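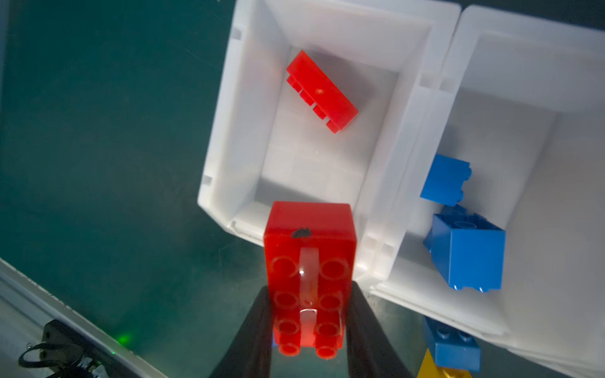 A red toy brick held between two gripper fingers.

Drotard opens its first showroom in Skurport and brings the Novatlow wagon with it

SKURPORT, July 14, 2019 – Drotard is delighted to announce that its first showroom in Skurport is now open, and that the new Novatlow family wagon is waiting on the floor for anyone who would like to come in, sit in every seat and take their time over it.

We have been hoping to come to Skurport for a good long while, and the letters and calls we've had from drivers here have made us feel very welcome already.

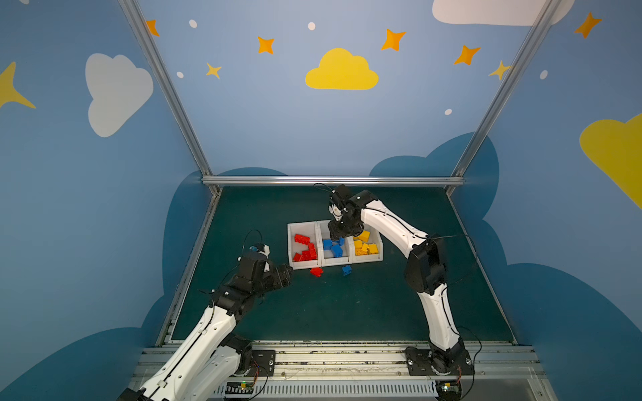 The showroom is run by our dealer partner El Idrissi, a family business that has looked after cars in the region for many years. Customers will find sales, service and parts under one roof, with 2,916 parts kept in stock so that everyday repairs don't have to wait on a delivery.

The Novatlow comes with a choice of gasoline or hybrid power, and both versions have a folding rear bench and a nice low loading lip – something our older customers (and their dogs) asked for again and again.
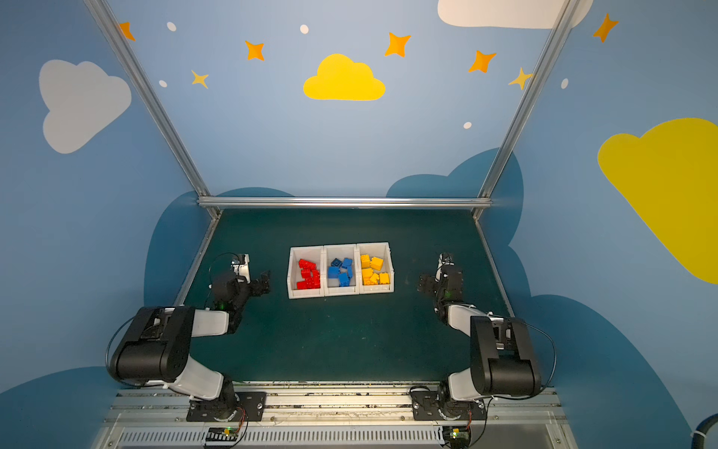

Test drives can be booked at the front desk or by phone through the end of August. The first 47 buyers in Skurport will receive a set of winter tires with our thanks, fitted by the El Idrissi workshop at no charge.

Coffee is on all day, and children are very welcome.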